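Kitchen bench walk-through, dish handling station, October, with my comments
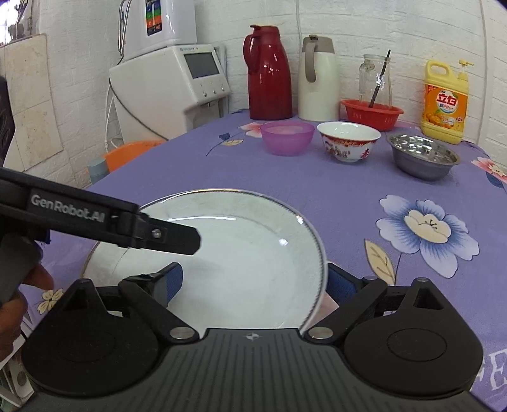
I do this one before every session and Teguh Tambunan signs it after me, so if you're reading it on the Zemer page for the first time, hello! The form only has room for OK, FIX or STOP. I always run out of space, so my comments go up here instead. The question we get from everyone who visits is whether a machine can do the dishes yet, and I'd say the checklist answers that better than I can (short version: bits of it, slowly, with me standing next to it).

1. Table steady, cloth flat
OK. I like a printed tablecloth for this, flowers and all, and I lost the argument for a plain gray mat and then changed my mind about wanting it. Real kitchens have busy cloths. What I do check is wrinkles. A fold under a plate lifts one side just enough that the fingers close on air. Smooth it by hand, then push down on all four corners of the table.

2. Plates and bowls free of chips
OK today. Run a thumb around every rim, slowly please. One chipped saucer last Wednesday, binned. The big white plate is still my favorite test piece, wide and shallow with a raised rim, and a shallow plate lying flat is a horrible thing to pick up if you don't have fingernails.

3. Mix of materials on the bench
OK. Plastic, porcelain and stainless steel bowls all present. Please don't swap the steel one out because it "confuses things." Shiny is allowed to be confusing! Puspita Ginting ran 300 bowl pickups on the Fenon arm and the steel ones were where most of her misses came from, so that's exactly the bowl I want left in.

4. Finger pads
FIX. Check both sides of every gripper for grease, splits and lifting corners. I found one spare pad peeling and put it in the scrap tin. Soap film is the sneaky one. You can't see it, but wipe the pad with a dry paper towel and if the towel slides instead of dragging, clean it again.

5. Screws and pivots
OK. Hand-tight plus the little nudge, no more. Henrique Nogueira over-tightened a pivot in the spring and that finger closed like a rusty gate for a week.

6. Hot water
STOP until checked, every single time. Vacuum flasks stay at the back of the table with their lids shut, and I treat them all as full and scalding until I've lifted them myself. No arm moves a flask. I don't care how nice the demo video from Menzies looked. Pouring is a job for a person with a dry hand and some sense.

7. Detergent
OK. Pump top down, bottle upright, nothing leaking at the base. Putting soap on a sponge is still a human job here. We tried letting the arm work the pump and got either nothing or a lake.

8. Cables and floor
FIX. Keep any cable near the table out from under people's feet and clear of chair legs. Dewanti Jugah asked for clips along the wall, and I'd like them too, so that's two of us.

9. Stop button
OK. Pressed 3 times, stopped 3 times. Press it yourself even if you just watched me do it.

10. People
OK. Sleeves up, rings off, hair tied. One person calls the start and it has to be said out loud.

Where are we, then? Essam Belkadi keeps the running log, and out of 518 plate lifts he has 183 that went from table to rack with no help at all. I think that's pretty great for a plate! I also think my nephew could beat it for pocket money. Stacking is worse, scrubbing is a lot worse, and anything with dried egg on it goes straight to the sink and to me.

Open items for next time: new pads on order from Kemico, cable clips, and a second paper towel roll. Teguh, your initials are missing on the last two sheets, they're in the blue folder.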